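4 min read

July, late, kettle on for the second time

Okay, so I promised myself I'd write this down while it's fresh, even though my feet hurt and there's leftover curry calling my name. The ordering thing worked! Or it worked enough that Leandro stopped doing his sceptical hum, and from Leandro Salcedo that's a standing ovation.

Back up a bit. For ages now we've been feeding the policy every demonstration in one big shuffled heap, all 1,857 of them, and hoping it would sort itself out. The heap has everything in it: beautiful slow ones, rushed ones from before lunch, ones where I dithered over a cap for ages because I'd forgotten which arm was meant to be holding the tube. And the policy learned to dither. It learned my dithering, specifically, and it was mortifying to watch (there's a little backwards wobble I do before I commit to a grasp, and the arms had picked it up perfectly, like a kid copying your swear words).

So the idea, scribbled on the back of a Pritley invoice at the tram stop, was to stop treating a demonstration as one lump. Chop each one into bits wherever the grippers change state, score the bits by how much hesitation is in them, and train on the clean bits first. The messy bits come in later at a lower weight. We still want them, they're full of recoveries, and recoveries are gold when a tube gets nudged. We just don't want them to be the first thing it ever learns about how to move.

I called it "manners first" in my notes, and now the name has stuck and I'll have to say it out loud in front of people at Usmont. Serves me right.

The part that took forever was the scoring. My first go used plain speed, so slow was bad and fast was good, and that was completely daft when I think about it now, as the slow bits are very often the careful bits. Lining up over a tube mouth is slow! You want it slow! The model I trained on that score went tearing at the rack like it had a train to catch. Version two counts reversals instead: how often the gripper changes its mind about which way it's going. Creeping steadily forward costs nothing. Going forward, back, forward, back costs plenty. Much better, and embarrassingly simple, maybe eight lines of code once I'd thrown out the clever stuff.

Then today we ran the comparison properly. 100 trials for the shuffled-heap policy and 100 for manners first, same task, same start positions, with Leandro calling out each result and me typing. The old one managed 61. The new one got 78! I had it down as 79 and Leandro made me go back and look at the recording, and he was right, it let go early and the tube happened to drop in. Lucky, not good. Fine. 78.

Things I don't want to forget, in no order:

The gain is nearly all in the grasp. Transport was already decent and it stayed decent. I'd love to claim the whole lot got better but it didn't.

We've only tried 3 seeds and one of them was noticeably worse than the other two. Need more before I get excited in writing anywhere other than this notebook.

Bilyk's old baseline might do just as well if you cleaned the data for it too. Leandro raised that at the end of the day, when I was already putting my jacket on, and it annoyed me precisely as much as a good point should. That's tomorrow's job, then.

Also the Pulstead drive is nearly full again. I've been deleting my own failed runs like a hoarder being made to choose between newspapers.

I did ring Mum on the walk home and tried to explain the result, and she said "so you taught it not to fidget", and I've spent the whole evening wishing I'd put it that neatly in the draft abstract. Might pinch it.

Reversals are the bit I keep chewing on, though, and whether one threshold can do for every part of a bench. A gripper out in open space can change its mind a few times and no harm done, so I'd happily let those segments through. Down among the glassware I want to be much stricter: with a tall open tube of yellow liquid standing up in the clear rack, right beside the turquoise caps, a wobble of any size is asking for a mess. So maybe the score should tighten the nearer a gripper gets to the rack, and ease off again out by the legs of the pipette stand. I'll try it with two zones to begin with and see if Leandro hums.
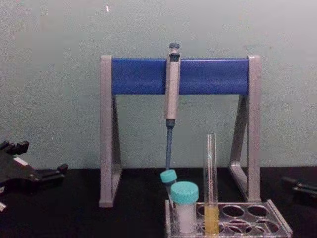
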